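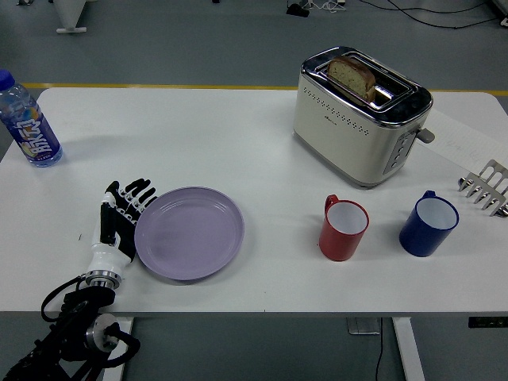
# Breakfast, Loveck

The job was toast. Si-eun Na had written it on the schedule as one word, and under it she had written 46, the number of the attempt.

Buppha Boonchu came in at seven with her coat on and looked at the table.

"Bread's in already?"

"I put it in. It only has to get it out and onto the plate."

"That's not making toast."

"It's the part Darkis is paying for."

Darkis ran hotel kitchens. It wanted a machine that could handle a breakfast counter, and it had given Loveck until the end of November. The arm had cost them a year. The toaster had cost Si-eun a trip across town.

She started the run. The hand stayed by the purple plate for a while, fingers curled, and then lifted and went across the table. It slowed down near the toaster. It went around the red mug with plenty of room, and Buppha said that was better than last time.

Two fingers closed on the crust. The slice came up an inch and stopped.

"Let go and regrip," Si-eun said, though it couldn't hear her.

It regripped. The top of the slice tore off, and the hand carried the torn piece back over the table and set it down in the middle of the plate, very gently. The screen logged a success.

Buppha pulled up a chair. "My mother would take that."

"Your mother isn't buying any."

"She'd take it if she didn't have to stand up. She's had bad hips for 3 years. She wouldn't care about the crust."

Si-eun changed the success to a failure and typed a note about grip height. The whole thing had taken 172 seconds. She could do it in two, and so could Buppha's mother, on a good morning.

"What's left after this?" Buppha asked.

"Cups. Then the rack. Then butter."

"Butter," Buppha said, and took off her coat.

Si-eun ate what was left in the toaster, standing up, and went to get another slice. When she came back the hand was beside the plate again. She pushed the bread into the left slot and wrote 47.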